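Two-Arm Pick and Place: Where the Salirau Team Stands

By Yaryna Didenko
June

14 shares | 3 comments

The Salirau team is the part of the club working on two-arm manipulation. For most of the spring term that meant cable management and firmware. Since the beginning of June it has meant pick and place, with small light objects and a bowl, and we now have enough runs logged to say which parts of the setup work and which need to be redone before the Closix meet.

The task is the one set by the meet rules. An object starts in a shallow container on the work surface. One hand removes it and sets it down inside a marked area. The other hand may assist but may not touch the container. A run is scored on completion and on time, with a limit of 42 seconds. Dropping the object inside the marked area costs points. Dropping it outside ends the run.

Control is by teleoperation for now. The operator moves, the arms follow, and joint positions are written to disk along with the head camera stream. Tassanee Ruangrit wrote the logger and has asked that everyone stop renaming the output folders. The script that pairs video with joint data reads the folder name, and 3 sessions had to be matched up by hand last week.

Results so far. We completed 21 of 30 attempts under the time limit. Of the nine that failed, five were drops inside the container on the first lift, two ran over time, and two were stopped by the operator when the left wrist reached its joint limit. The drops share a cause. Objects with rounded sides turn between the fingers when the grip closes off center, and the operator has no force reading to warn of it. The joint limit stops are a placement problem. If the container sits too near the robot, the wrist has to fold further than it can.

Moving the container away from the robot fixes the wrist and makes the reach worse. We tried several positions and settled on one slightly to the right of the center of the mat, with the left hand doing the pick and the right hand parked high. Parking it high keeps it out of the head camera's view of the container for most of the motion. Parking it low was tried first and the knuckles blocked the marked area. 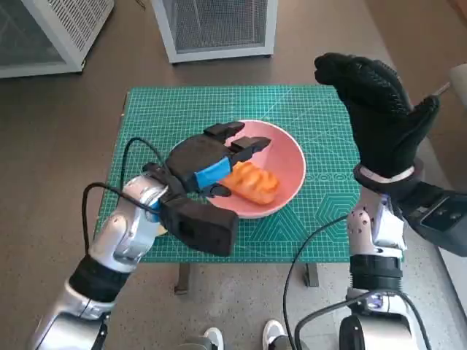 Grip surface is the other open question. A knit glove with grip dots adds friction but also adds slack at the fingertips, and the slack makes the closing point harder to judge. Bare fingers close where the operator expects them to and slide more. We have not run enough attempts in either condition to publish a comparison. The Chantharasri team uses silicone fingertip caps on its gripper and has offered us a spare set, which would need an adapter for our finger width. If somebody with time on the printer wants that job, the finger drawings are in the shared folder under Skalska, the name of the old hand project.

Changes planned before the next round of attempts:

Shorten the loop in the left arm cable. There is more of it than the range of motion calls for.

Log motor current at the fingers. It is a poor substitute for a force sensor, but a rise in current should show when contact is made.

Fix the start position of the object. Up to now each operator has set it down by eye, and the logs are hard to compare as a result.

Lab hours for the team are unchanged. Friday sessions start at 4:30 p.m. and the arms are powered down at 7. New operators need the safety sheet signed before they take the controls, and should expect to spend the first session on the emergency stop and on homing the joints. Questions about the data format go to Tassanee. Questions about the meet rules go to me.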